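I met Shona Ashby at Onullow on August 17, 2026, in the back room where the kitchen-prep arms get their practice. She spent 15 years portioning vegetables by hand for the catering side, and now she sets out plates for a robot and tells it what it got wrong.

"I thought I'd hate it," she says. "I miss the radio and the gossip, I'll give you that. But my wrists! I can open a jar again."
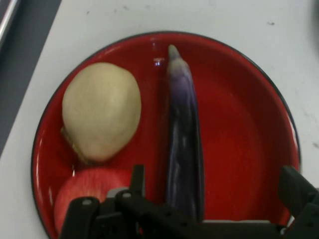 Eggplant next, with an apple for company on the red plate.

The crew's been on this since March, and Shona still fusses over where everything goes. The long stuff is her favorite to complain about. "You grab an eggplant by the end and it swings on you. Any new kid learns that the first morning. The arm needed 40 tries and a talking-to."

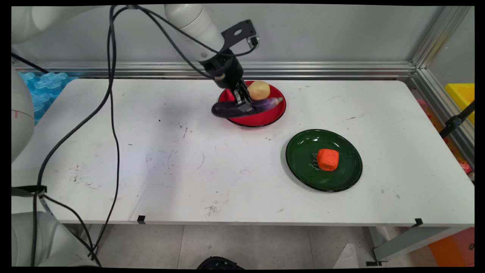
So is anyone losing work over it? I asked her straight out, and she took a while to answer. Two people from her old line moved to deliveries, she told me, and one of them, Malachy Breathnach, wants back in - just not at the old job. "He asks me what I do all day. I say I move plates and argue. He says he could do that."

Her pay went up a little. Her hours didn't change.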